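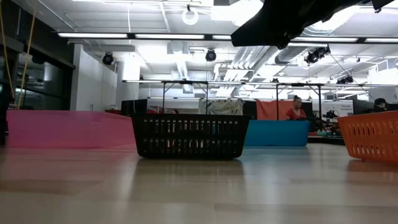

Os quatro recipientes na mesa: rosa, preto, azul e laranja.

Kivness: separação de peças pequenas por recipiente

Este conjunto reúne imagens de uma mesa de separação. Contém 338 sequências, gravadas em julho. As notas foram escritas por Josée Zacharias e revistas por Colleen Melnyk.

Recipientes

O rosa é baixo e comprido, de paredes lisas. O azul também tem paredes lisas. O preto e o laranja são cestos de plástico com aberturas. Nos ficheiros de anotação usamos só a cor como nome, em minúsculas. O laranja pode parecer vermelho em algumas imagens, mas a etiqueta é sempre "laranja".

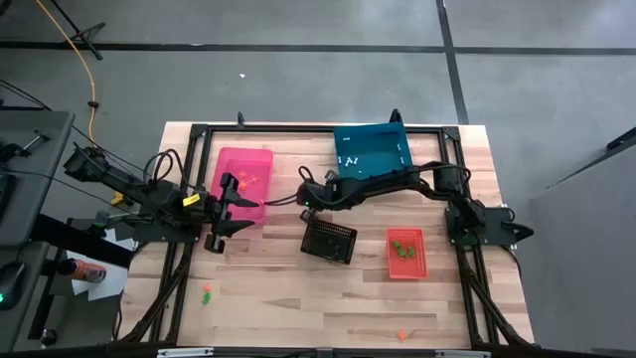
A posição dos recipientes não é fixa. Quem deseja comparar duas sequências deve ler primeiro o campo "disposicao", onde existem 19 valores possíveis. 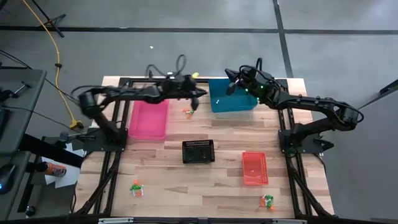
Leitura: 1 min

Peças

As peças são pequenas e de várias cores. Quando uma peça fica sobre a madeira, fora dos recipientes, ela recebe o valor "mesa". Peças encostadas umas às outras são anotadas como grupo.

Limitações conhecidas

Em 80 sequências falta a anotação do cesto preto. Vamos corrigir na próxima versão.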